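4. Results: handling, drying and stacking of glazed tableware

4.1 The plates in use

The kitchens in the study used glazed ceramic dinner plates for nearly all hot meals. Most had been bought in sets, and most sets had lost pieces over the years. Where replacements had been bought, they were chosen by colour first and by size second. This meant that a stack of pale plates in a cupboard was often made up of two or three slightly different shapes. The difference was small to look at but mattered a great deal once the plates had to stand in a rack or sit on top of one another.

We sorted the plates by three features that could be judged by eye and by hand: the form of the rim, the depth of the central well, and the finish of the glaze. Weight was recorded but is not used in the sorting, as it followed the diameter closely. A plate with a shallow well and a wide outer ring was the most common form in our kitchens. Respondents called this simply "a normal plate". Coupe plates, which have no separate ring and curve upwards all the way out, were called "the bowls" in one household and "the new ones" in another.

Rims were either left in the same colour as the face or finished with a dark band. The dark band was liked for its looks, and four respondents also told us it made the plate easier to find in a sink full of suds. A dark rim also hides small chips badly. The bare clay under the glaze is usually lighter than the band, and a chip the size of a grain of rice can be seen from across the bench. Several plates had been retired to the back of the cupboard for this reason alone, though they were still sound.

4.2 Picking up and carrying

Respondents were asked to clear a set table, wash up, dry and put away as they would on any other evening. Sessions were held in the early evening and ran for as long as the job took. No one was told which part of the work we were interested in. Haziq Sembiring took the notes in all sessions, so that the same words would be used for the same actions throughout.

Two grips accounted for nearly all the handling of single plates. In the flat grip, the fingers spread under the base and the thumb rests on the outer ring. In the edge grip, the rim is pinched with the thumb on the face and the fingers behind. The flat grip was used for plates with food scraps on them and for carrying between rooms. The edge grip was used at the sink, at the rack and at the cupboard, where the plate was more often tilted or upright.

The change from one grip to the other is where most of the near slips took place. It usually came just after scraping. The plate was held flat over the bin or the compost tub, then turned on its edge to go into the water, and the hand had to move from the base to the rim partway through the turn. People who cooked often did this in one motion. Others set the plate down on the bench, let go, and took it up again by the edge. The second way was slower, but we saw no slips with it.

A well with a clear step at its boundary gave the thumb something to press against in the edge grip. A very shallow well did not. On plates of this second kind, respondents pinched harder and reached further in over the ring, often leaving a thumb mark on the face that was later wiped off with a tea towel. One man said he could "feel it wanting to turn". Wet glossy plates with shallow wells were the ones most often held with both hands.

4.3 The rack

All but one of the households dried their plates in a rack, and the remaining one dried by hand straight from the sink. Racks differed more than plates did. We saw wire racks, moulded racks, a fold-out wooden rack with pegs, and in one kitchen a slotted shelf built in over the sink. The spacing between slots was rarely suited to the plates that stood in them.

Where the slots were narrow, the plates stood almost straight up and touched only at the base. They drained well, but a bump to the rack could send them tapping against each other. Where the slots were wide, each plate leaned back on the one behind. Water then stayed along the line where the two met, and this was still visible when the towel came out. The lean also put the rim of the front plate against the glazed face of the one behind, and it was here that we found the grey marks that respondents often took for stains.

These marks are worth a short note. On pale glazes they look like pencil lines and do not come off with dish soap. In our kitchens they were put down to cutlery, to tea, and in one case to the dog. They are generally left by metal, or by a rough rim or foot rubbing against the glaze. A paste of baking soda removed most of them. Respondents who learned this during the sessions were pleased, and two brought further plates out of the cupboard to be cleaned, which lengthened those visits somewhat.

The direction in which a plate faces in the rack was a matter of firm habit. Right-handed washers mostly stood plates with the face to the left, towards the sink. Left-handed washers did the reverse where the rack allowed it. In homes with one of each, the rack was often filled from both ends, and the last plate went in wherever there was room. A plate put in against the lean of its neighbours took up two slots.

4.4 Checking for cleanliness

We had expected plates to be checked at the sink. In practice the check was mostly made on the way out of the rack, with the plate tilted towards a window or a lamp. Respondents looked for a break in the shine. Grease shows on a glossy glaze as a dull patch when the light comes across it at a low angle, and is nearly invisible when the plate is looked at straight on under a ceiling light.

This has a simple effect on where the work is done well. Kitchens with a window beside the sink returned fewer plates for a second wash at the table, but more at the rack. Kitchens lit only from above did the opposite. One family in the second group had got into the way of running a finger across the well of every plate before serving, and they thought of this as good manners more than as a check.

Speckled and mottled glazes were harder to judge. The small reflections in the surface break up the shine already, and a dried splash can pass for part of the finish. On such plates people relied on touch, going over the face with the flat of the hand. Matte glazes were judged by touch in every case we noted.

4.5 Stacking and storage

Plates went into the cupboard in stacks, and the stacks were built up from the top: the clean plate was put on the pile it came from, and was the first to be used again. The lower plates in a tall stack could go for months without being moved. Only one respondent rotated her plates. She had worked in a cafe as a student, and lifted the whole stack each time to slide the clean ones in underneath.

Mixed stacks were the main source of trouble. Two plates of the same diameter may have wells of different width, so that the foot of the upper plate does not sit inside the well of the lower one but rests on its slope. The stack then rocks. Respondents dealt with this by putting the odd plate on top, by starting a second stack, or by folding a sheet of paper towel between the two. The paper towel was first put in to stop the rocking, but those who used it also had the fewest grey marks.

Shelf height set the size of a stack more than the number of plates did. In the sessions, stacks on a shelf above shoulder height were put away a few plates at a time, and stacks at bench height in one lift. Low drawers with pegs to hold the plates in place were used in two kitchens and were well liked, though in both of them the pegs had been set once for the first dinner set and not moved since.

4.6 Limits of the material

The sessions were held in homes where the people knew they were being watched, and we expect that plates were handled with more care than usual. Three respondents said as much. No plate was broken in any session. We therefore can't say which of the habits described above lead to breakage, only which of them led to a slip, a second grip or a remark.

Our sorting by rim, well and finish also leaves out the foot of the plate, which we came to see as more important than the rim for both stacking and marking. Tatsuya Yagi has since gone back to the households that agreed to a second visit and taken rubbings of the foot rings with soft pencil and thin paper. That material will be treated separately. It already seems clear that an unglazed foot with a gritty edge does more harm in a cupboard than a crowded rack does beside the sink.

Figure 3. Dinner plate with cream-white glaze, narrow dark rim and shallow central well.

Related items

Foot rings and glaze wear in everyday dinnerware
Draining, wiping, leaving: three ways to dry the dishes
Cupboard height and the household stack
What people mean by a matching set
Tea towels and their uses: notes from home visits
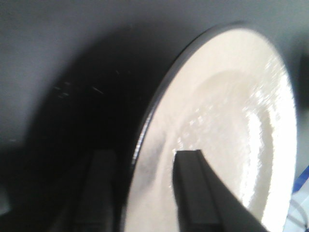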